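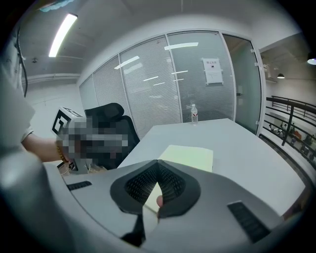 Pale yellow-green paper

Flera Seed Tape Maker
Havamton Garden Supply, item 2141

If you've ever thinned a row of carrots on your knees and wondered why you sowed so many in the first place, you are going to love this little machine! The Flera lays seed on a strip of soft paper at the spacing you pick, and then you bury the whole strip in the row. Carrots, radishes, beets, lettuce, even those dust-like poppies that always end up in one clump.

We've had one on the potting bench since September, and Anikó Illés, who runs our trial beds, made the tapes for her entire fall lettuce planting with it (six varieties, and she's already planning spring). The hopper holds 1,030 radish seeds at a fill, so you can keep cranking for a good long while before you stop to top it up.

What comes with it
Tape maker with hand crank
6 rolls of plain unbleached paper, each as wide as a finger
Seed plates for small, medium and large seed
Jar of dry wheat paste
Brush
Paper folder for finished tapes, with a page for sowing notes

Flat storage is best for tapes you won't plant right away. Let the paste dry overnight, cut the tape to the length of your bed and lay it in the folder with the variety penciled on one end. Keep it somewhere cool. Any old file folder will do once the one in the kit fills up, and it will! 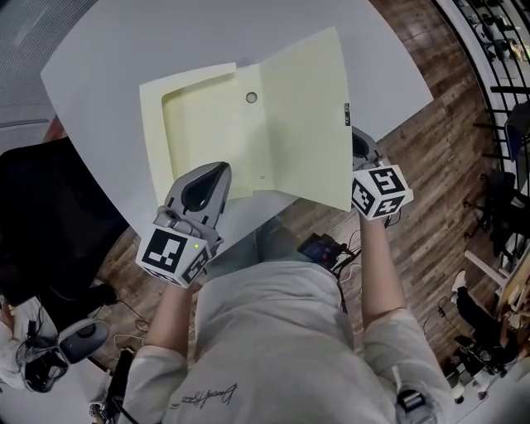

Picking your spacing

The dial goes from half an inch up to 9 inches. For carrots we like an inch and a half, which gives you a few to pull young and sweet while the rest size up. Beets do well at three. Lettuce depends on whether you want heads or baby leaves, so check the packet and then trust your own soil.

Pelleted seed works beautifully on the large plate. Very flat seed (parsnip, I'm looking at you) can ride up against the brush, so go slowly and give the hopper a tap every few turns.

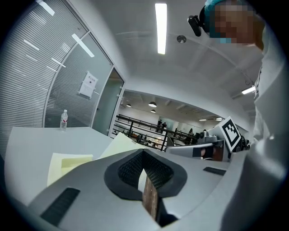
Planting a tape is the fun part. Rake the bed smooth and water it well the night before, then draw a shallow furrow down the length of it. You don't need anything fancy for that job: a brown wooden stick with a bit of wear on it makes a fine furrow, and you can stand it upright at the end of the row afterward so you remember where the tape is. Lay the strip in, cover with fine soil, press lightly with your palm and keep it damp until you see green.

Good to know
Body: powder-coated steel
Cleaning: wipe with a damp cloth, and brush out the plates between varieties
Refill paper and spare plates are sold separately
Pacheco seed plates fit too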